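How to Clean and Deodorize a Mattress

Last updated Feb 28, 2018

Most mattresses need a proper cleaning twice a year. The work itself is short, but the baking soda has to sit for several hours, so start in the morning.

What you need

Vacuum with an upholstery attachment
Soft hand brush
Baking soda
Dish soap
Spray bottle
Two or three white cloths

Step 1. Strip the bed

Take off the sheets, pillowcases and mattress pad and wash them on the hottest setting the care labels allow. Check the labels on wool and down before they go in.

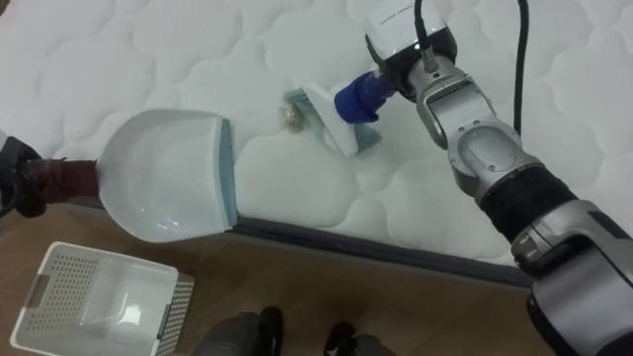 While the wash is running, open a window. A fan pointed across the bed will help in humid weather. In August I run a dehumidifier in the room as well.

Step 2. Vacuum the top and sides

Use the upholstery attachment and go slowly, overlapping each pass. If the vacuum has adjustable suction, turn it down until the head slides without grabbing the fabric. Brush along the seams first to lift lint and crumbs, then vacuum them again. Do the sides last.
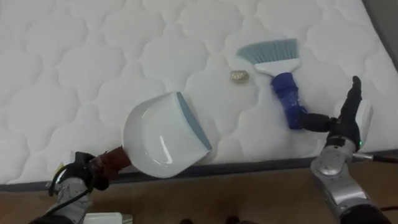

Quilted top with a dark gray border along the edge.

Step 3. Treat stains

Mix a few drops of dish soap into a cup of cool water. Dampen a cloth, wring it out well and blot from the outside of the stain toward the middle. Don't scrub, and don't pour anything straight onto the fabric. Blot again with plain water, then with a dry cloth.

Old stains may fade without going away. Satish Kushwaha, who cleaned rental apartments in Arncombe for 19 years, stops after two rounds and puts a cover on it.

Step 4. Baking soda

Sift a thin, even layer over the whole top and leave it for at least four hours. Vacuum it up with the same attachment. Empty the canister afterward, as fine powder clogs filters.
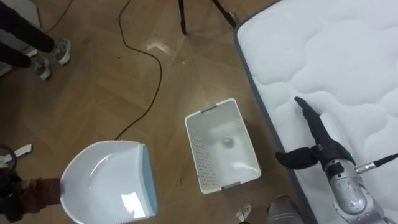
Airing comes last, and it takes longer than people expect. Stand the mattress against a wall if it is light enough to move and the maker allows it. If it has to lie on the floor, sweep around it first, and set small things in an open plastic basket with holes in the sides so they stay off the fabric. Turn it over after a few hours if it is a two-sided model.

Put the pad and sheets back only when the surface feels completely dry.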